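The third finger, again

I said in my last post that I would write up the finger fault once I understood it. I understand most of it now, so this is the write-up.

Background for people who don't follow along: I work on a four-finger-and-thumb hand that goes on the end of our arm. The job is handling cloth and small household stuff. The hand came from Tellerau and the controller is an Ivum board that Girish Garg set up before I joined. I do the grasp code and, because there are only five of us, a lot of the screwdriver work too.

In February the third finger stopped letting go. It would close fine. On the open command the other fingers went back and this one stayed bent for a second or two, then snapped open. The first time it happened I was standing well back and thought it was a dropped packet. I restarted the controller and it went away for the rest of the morning.

It came back after lunch. Qianru Shao was resetting the cloth between runs and had two of her fingers under the robot's third finger when it closed on the next command. She hit the stop, but the stop on our setup holds position. It does not release. So she was pinched, at a pretty low force, until I pulled the hand power and pushed the finger back by hand. She had a red mark and it was gone by the evening. She was more annoyed than hurt, and she was right to be annoyed.

There are two separate problems in that paragraph and we spent a while mixing them up.

The first problem is that she was reaching in with the hand live. We had a rule about that. The rule was that you say "hands in" and the person at the keyboard pauses the run. She said it. I was at the keyboard and I was reading a log, and I said "ok" without pausing anything. I don't have a better explanation than that. I've said sorry to her and I'm putting it down where other people can read it.

The second problem is the finger.

I pulled the logs that night. The motor current on finger three was reading normal on closing and then going flat at 1510 on opening, which on this board is the clipping value. The position reading did not move at all while that was going on. So the motor was pushing and the joint was stuck. Error code 2417 had been logged each time, and we had been filtering that code out of the console. I found the line in the config. Girish added it when the hand was new and threw 2417 on every startup. Reasonable then, and then everybody forgot it was there.

I counted the 2417s that weren't startup ones. There were 13 over the previous week. The hand had been telling us the whole time.

Boyang Yao took the finger apart with me the next day. My guess was a bad bearing. His guess was lint, and he won. There was a wad of white fiber packed around the pivot inside the link. It had wound itself tight around the pin. I got most of it out with tweezers and the rest with a pick. The pin itself had a small burr on one side, and I think the burr is what grabbed the fiber to begin with, but I can't prove the order.

We cleaned all four fingers and the thumb. Two of the others had a little fiber in them. We filed the burr, put a drop of oil on the pin, and ran 400 open and close cycles with no cloth. No 2417s. Then we did the same again with a towel and got none either, but I wouldn't call that long enough to relax.

What changed after that:

The stop button now cuts hand power. Yen-ting Hung did the wiring. The downside is the hand drops whatever it's holding, which for towels is fine. If we ever go back to mugs we'll have to think about it again.

There is a pedal at the reset side. The person reaching in steps on it and the run pauses. It doesn't depend on me listening.

The filter on 2417 is gone. Startup is noisy again and I've stopped minding.

Cleaning is on the Friday list.

Still open: why the current limit let the motor sit at the clip value that long. Cuiping Liao thinks the timeout is in the hand firmware and not on the board, and she has written to Tellerau. No answer yet. If anyone reading this has the same hand and has seen 2417 on opening, I'd like to hear which firmware you're on. 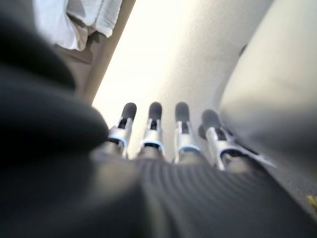

The hand from the back, with the towel in the corner.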